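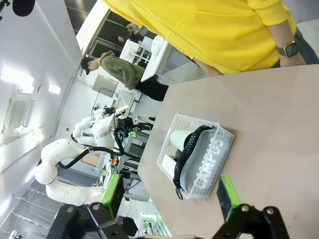
Sastholm open day, who else went?

Forum: Robots & Automation > Visits and Demos

gantrygoat
Went to the October open day at Sastholm. Signed up for the 2 pm group and got through the door at 2:36, so the scheduling software is safe from theft. They had the white arms out and a bench demo with a white plastic basket (CAMPUS down the side, very collegiate) holding a mint green cup and a gray zip pouch. Job: take things out, put things back. I watched for 39 minutes, longer than I've watched any movie this year.

torque_wench
I was in the group after yours. Did you get the pouch? We got a great deal of cup.

gantrygoat
We got pouch. Two tries, one success. The zipper pull snagged in the basket holes and the whole basket went for a ride. Biggest applause of the afternoon.

beltfed205
Not to be the wet blanket, but I drove 205 miles for that. My dishwasher has better throughput. Nulik ran an open day in the spring with actual boxes on an actual conveyor and it never stopped once.

torque_wench
Same boxes, same spot, every time. A soft pouch in a basket full of little holes is a nastier problem and you know it.

beltfed205
I know it's nastier. I'd like to see it solved before I pay for gas.

mildservo
Anyone catch what the green pads on the fingertips are? I've been fighting with black rubber on ours and it polishes itself smooth in a week.

gantrygoat
Asked. Was told "a soft one." Cleared that right up.

mildservo
Thanks, ordering a soft one.

torque_wench
Somebody in my group got a longer answer out of them, something cast in-house. They swap them when they start to slide. No hardness number, sorry.

beltfed205
Fine, the fingers were nice. Lots of open screw heads, easy to get at. I'll give them the fingers.

gantrygoat
Phrasing.

mildservo
Is Welora doing one this year or did they give up after the parking thing?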